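How to clean felt drawer trays and lift-out liners
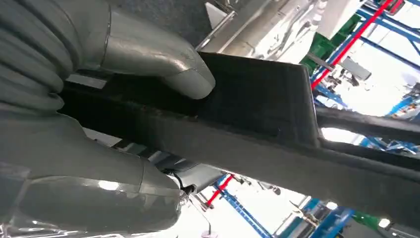 Felt-covered trays turn up in cutlery drawers, jewellery boxes, tool chests and display cabinets, and most of them never get cleaned from one year to the next. They are easy enough to do at home, but felt doesn't like to be soaked or scrubbed, so the order you work in matters. Black shows everything. On a black panel the dust sits as lighter areas across the surface, with faint scuffs in among it, and the two need treating differently. Dust comes off with a brush and a roller. A scuff is usually fibre that has been pressed flat, and it has to be raised again with a little moisture.

I clean the liners in our Tilix cabinet twice a year, once in spring and once in September. The method below takes an evening, plus drying time overnight.

What you need

A soft clothes brush with natural bristles
A sticky lint roller
A vacuum cleaner with a small upholstery nozzle
Two white cotton cloths
A bowl of cool water
A few drops of wool wash
A steam iron or a hand steamer
An old towel

Use white cloths. A coloured one can leave dye in the felt, and on a pale tray you won't get it out.

Step 1: Empty and lift out

Take everything out of the drawer and put it somewhere safe. Lift the tray by its edges, with one hand above and one below, and keep it as level as you can. Long, thin panels bend if you pull them up from one end, and the felt can then part from the base along the fold. If the tray is tight, slide a plastic ruler down one side and work it along. Don't use a knife.

Check whether it is glued in. Loose liners will shift when you push them sideways. If yours doesn't move at all, leave it where it is and clean it in place, going easy on the water.

Step 2: Brush dry

Lay the tray on the towel and brush in one direction only, from one end to the other. Go over it again the opposite way, then finish in the first direction so that the fibres all lie the same way. If you leave them lying every which way, the tray will look patchy under a lamp even when it is clean.

Pay attention to the rim. Dust packs into the corner where the flat part meets the lip, and a brush held flat won't reach it. Turn the brush on its end, or use an old toothbrush that has been washed and dried.

Step 3: Vacuum and roll

Set the vacuum to its lowest power and hold the nozzle just clear of the felt. Touching the surface can lift the edges, mostly at the corners where the cloth has been folded over. Then use the lint roller with light pressure. Change the sheet as soon as it stops picking up. I had a Clutau roller that was far too sticky and pulled fluff out of the tray itself, so try yours on the underside first.

Step 4: Spot clean

Skip this step if the tray already looks right. Otherwise, add the wool wash to the bowl of water, dip a corner of the cloth and wring it out hard. It should feel damp and leave no drips. Dab at the mark from the outside inwards. Rubbing will make the felt bobble. Go over the same place with the second cloth and plain water, then press with a dry part of it.

Greasy marks, such as those from metal polish, may need 2 or 3 goes. Let the felt dry between each one.

Step 5: Raise the flat patches

Hold the steamer 8 cm above the surface and pass it over the scuffed area for 5 seconds. Brush lightly while the fibres are still warm. Repeat once if the patch is still shiny. Stop there - more steam can soften the glue, and then you have a bigger job. Don't steam foam-backed liners at all, as some foams shrink.

An area that has gone bald won't come back with steam. You can cover it with a patch of new felt or turn the tray round so that it sits at the back.

Step 6: Dry and refit

Stand the tray flat on a rack, away from radiators and sunlight, and leave it overnight. Press a dry tissue into the corners before you put it back. If the tissue comes away damp, give it a few more hours. Silver tarnishes faster on damp felt, and steel tools will mark it with rust.

Wipe out the drawer while you have the chance, then lower the tray in level and press along the rim with your fingertips.

If the felt is coming away

Small lifted edges can be stuck down with fabric glue. I use Clemia, but any clear one will do. Put a thin line on the base, not on the cloth, and hold it down with clothes pegs and a strip of baking paper for an hour. Too much glue will soak through and dry as a hard, dark spot.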